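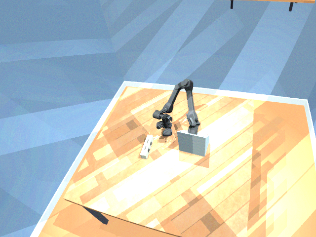 **Vaněk**
*Web and sermon archive editor, Kukwood Reformed Church*

**Status:** open, mostly fixed
**Product:** Fanum (sermon archive), with Rina feeding it the Sunday readings

Hi all, me again! I'm putting everything in one ticket this time so I don't end up with the same conversation in two places like I did with the hymn index.

**What's wrong**

Psalm links in the archive go to the wrong psalm. Click on a sermon tagged Psalm 51 and Fanum opens Psalm 52. Click on Psalm 23 and you get 24, and for the Sunday that started all this that meant a congregation member sat down to reread "The Lord is my shepherd" and got "The earth is the Lord's" (she was very nice about it). Every other book of the Bible is fine. Isaiah, Romans, all the Gospels, no complaints.

We have 1,000 sermons in there, and 35 of them are affected as far as I can tell from the tag report.

**What I tried first**

- Cleared the page cache. No change.
- Logged out, tried a different browser, tried my phone. No change.
- Deleted the Psalm 51 tag on one sermon and typed it in again by hand. That one works now! But I'm not keen to do the rest that way.
- Turned off the Rina sync overnight and turned it back on Thursday morning. No change, and I had to re-enter the evening service times, so please don't suggest that one again.

**What I noticed**

Psalm 8 links to Psalm 8. Psalm 150 links to Psalm 150. It's only the middle of the book that's off, and that made me sit up, because it's exactly where the two old numbering systems part ways. The Greek and Latin Bibles join 9 and 10 into one psalm, so from there on they run one behind the Hebrew count that our pew Bibles use, and they catch up again at 148.

So I think Fanum believes our tags are in Greek numbering and is helpfully "correcting" them up by one. Our tags were in Hebrew numbering all along.

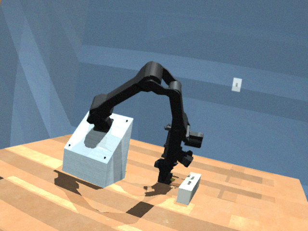 *Black robot arm arched over a light wooden tabletop, computer rendering*

**Update, after lunch**

Found it! In Fanum, under Scripture > Import defaults, there's a dropdown called "Psalm numbering of source." Ours was set to "Septuagint/Vulgate." I have no memory of touching it and I've been through my notes twice. I changed it to "Hebrew/Protestant" and ran a test import of 3 sermons from the Lent series. All of them link correctly.

The catch is that the setting only applies to new imports. The old tags keep whatever was stored when they came in — so my broken ones are still broken.

**Questions for support**

1. Is there a way to rerun the import for just the psalm tags? I've written summaries by hand for a lot of these and I really don't want them overwritten.
2. If I do rerun it, what happens to the one I already fixed by hand? I'd hate for it to shift the other way.
3. Psalm 116 worries me. The Greek numbering splits it in two, and we have a sermon on verses 12 to 19 that has lost its verse numbers completely. Will those come back or do I retype them?

I've exported a backup and the tag report is attached to this ticket. The archive can stay up in the meantime. I've put a line at the top of the page asking people to look up the psalm in their own Bible for now.

Leaving this open until I hear back on the rerun. Evenings are fine for a call, except during choir practice.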